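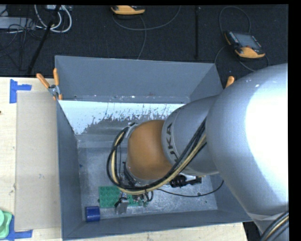 # Comparer deux préhenseurs pour la saisie en bac : procédure de mise au point

Cette page décrit la procédure suivie pour comparer deux préhenseurs électriques à doigts parallèles, le Geria et le Hermont, montés tour à tour sur un bras KUKA travaillant dans un bac à bords hauts. Elle suppose que la cellule est déjà en service et que le lecteur sait créer un repère outil et un repère base.

## 1. Fixer le bac

Un bac qui glisse de quelques millimètres fausse toute la série. Le brider sur le plateau avec des pinces à ressort posées sur le rebord, du côté où le poignet ne descend pas. Repérer ensuite sa position sur la table au ruban adhésif. Vérifier à la main, bras à l'arrêt et arrêt d'urgence enfoncé, que le bac ne bouge plus.

Les pinces dépassent du rebord. Il faut donc les inclure dans le modèle de collision, poignées comprises.

## 2. Monter le préhenseur

1. Couper l'alimentation de l'outil.
2. Nettoyer la face de la bride et engager le pion de centrage.
3. Serrer les vis en croix, au couple indiqué par le fabricant du préhenseur.
4. Brancher le connecteur, puis ramener le câble le long du poignet.
5. Rétablir l'alimentation et lancer la prise d'origine, doigts dégagés.

Le mou du câble est le point délicat. Trop court, il tire sur le connecteur quand l'axe 6 tourne ; trop long, il traîne au fond du bac et finit sous un doigt. Faire tourner l'axe 6 à vitesse réduite d'une butée logicielle à l'autre, outil en position basse, et corriger avant d'aller plus loin. Contrôler en même temps la boucle de flexibles du poignet : c'est elle qui touche la paroi en premier - bien avant le corps du préhenseur.

## 3. Déclarer l'outil et la charge

Mesurer le point d'outil par la méthode des quatre points, puis saisir masse, centre de gravité et inerties. Ne pas reprendre les données du premier préhenseur pour le second, même si les fiches techniques sont proches. Une charge mal déclarée se traduit par des détections de collision intempestives, que l'on attribue ensuite à tort à l'outil.

## 4. Apprendre les points de saisie

Une plaque à plots convient bien comme objet d'essai : elle est plate, rigide, et sa faible hauteur oblige les doigts à descendre très près du fond. Apprendre dans l'ordre :

- un point d'approche au-dessus du rebord ;
- un point de pré-saisie, 80 mm au-dessus du fond ;
- le point de saisie, doigts ouverts ;
- un point de retrait, à la verticale du précédent.

Relier la pré-saisie et la saisie par un mouvement linéaire. Un mouvement point à point à cet endroit peut faire passer le poignet trop près de la paroi.

## 5. Exécuter les séries

Chaque préhenseur effectue 499 cycles avec le même programme et la même consigne de force. La plaque est replacée à la main toutes les 11 saisies selon un plan de positions tiré à l'avance. Le journal de la commande Flendum enregistre, pour chaque cycle, l'ouverture finale des doigts, le courant moteur et le code d'erreur éventuel.

Une saisie est comptée comme manquée dans les cas suivants :

- l'ouverture finale correspond à des doigts fermés à vide ;
- la plaque tombe avant le point de retrait ;
- le bras s'arrête sur détection de collision.

## 6. Lire les résultats

Comparer d'abord les échecs par position. Les moyennes globales masquent l'effet des coins, où l'accès dépend surtout de l'encombrement du corps. Sur notre cellule, le Hermont, plus étroit, atteint des positions refusées au Geria ; ce dernier referme plus vite et tient mieux la plaque lorsqu'elle est prise de biais.

Henrik Haberkorn a relevé une dérive de l'ouverture mesurée sur le Geria à partir du cycle 179. Une nouvelle prise d'origine l'a supprimée. Nous l'avons depuis ajoutée au programme, à chaque replacement de la plaque.

## Doigts de rechange

Les doigts métalliques Hämmerli se montent sur les deux corps avec une cale d'adaptation. Leur longueur modifie le point d'outil : refaire l'étape 3 en entier, puis contrôler la hauteur du point de saisie à vitesse réduite avant de relancer une série.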